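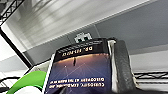

A hardback, or hardcover, is a book bound between stiff boards, normally covered in cloth, paper or a printed jacket. The author's name and the title are usually given the largest lettering on the front. Popular non-fiction often sets the name in a band of its own, as with the gold capitals on black used here for an author styled "Dr.", while white capitals over the dark blue artwork carry wording that appears to include "Curiosity, Convergence and Discovery". A small human figure against a glowing horizon gives the artwork its scale.

Print runs vary widely. The small press Hollari issues most of its hardbacks in runs of 1,000 to 3,000 copies, with a paperback following later. Boards protect the page edges, and hardbacks are best shelved upright.

See also: Bookbinding; Dust jacket; Paperback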